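House Rules for Machines That Clear Tables

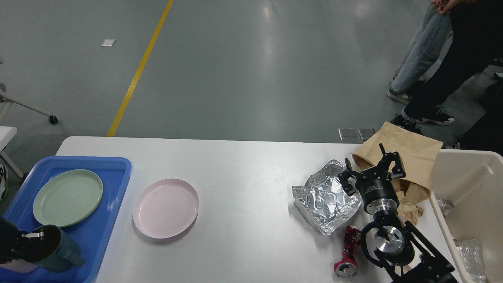
A good rule for a shared floor is one that a visitor can repeat after hearing it once, according to Csizmadia, whose objection to the first draft of the Werdale working code was that it ran to more pages than anyone on the floor would read. The first draft was withdrawn. Its replacement fits on both sides of a single sheet and is now posted at every test area in the building.

The Werdale code covers robots that sort, clear and put away ordinary objects: cups, plates, food containers, bags, cans and bottles. Such work has fallen between two sets of habits. Factory practice assumes a fence and a part of known shape. Household product practice assumes a device too small or too slow to do much harm. A pair of arms working at a table has neither the fence nor the small size, and the objects it handles are seldom the same shape twice.

Three organizations took part in the drafting. Witside supplied the test protocols, Zonico reviewed the sections on stopping and restarting, and Werdale provided the floor space and the staff hours. The text was adopted in August, and it will be reviewed after one year of use.

The code is organized under 7 rules. The first concerns the floor. Painted lines have meaning only if everyone gives them the same meaning, and the code therefore requires that the purpose of each line be written in the site register. People may stand near a running table, but they must remain outside the reach of the arms, measured at full extension with the gripper attached. The clear distance beyond that reach is set at 400 millimeters. Chairs on casters are to be kept out of this space as well, a provision added after several sites reported that seated staff tended to drift closer during long sessions.

The second rule concerns the stop button, which must be within reach of a person who has no other task. An operator who is also resetting objects or taking notes does not satisfy the rule.

The third and fourth rules deal with sorting. Before a session begins, every object on the table must belong to a stated class: to be kept, to be discarded, or to be left alone. The classes are decided by people and recorded. A crushed can or a crumpled paper bag may seem an obvious case, yet the drafters found that sites disagreed on foil trays, which some wash and reuse. Where a site has no settled answer, the object is to be left alone. The machine is not permitted to settle the question by default.

Grip force is treated in the fifth rule. Limits are assigned by object class and checked at the start of each shift with a test piece. Reusable cups and plates carry a lower limit than trash, and when both are on the table together, each arm must observe the limit for the item it is handling. Witside had proposed a single low limit for everything. This was rejected on the ground that a weak grip on a slippery bottle produces drops, and dropped objects bring people into the working space to retrieve them.

The sixth rule requires a full record of failures. A session report must state the number of attempts and the number completed without human help, and it must give both figures together. The trial that accompanied the code followed this form: of 1000 attempts, 949 were completed without help. The remainder are listed individually in an annex, with the object involved and the action taken by the operator. The annex is longer than the code itself, and readers at other sites are encouraged to begin with it.

The last rule covers restarting. After any stop, for whatever cause, the arms must be returned to a known position under direct supervision before automatic motion resumes. Objects still held in a gripper are to be released onto a surface first. Zonico asked for stricter wording on this point, including a second person to confirm each restart, and the matter has been deferred to the annual review.

Compliance with the Werdale code is voluntary. It does not replace national law or any published safety standard, and a site that adopts it remains responsible for its own risk assessment. Copies of the sheet and the annex may be requested from Werdale, which asks that sites using a modified version mark their changes clearly and return a copy before the review begins.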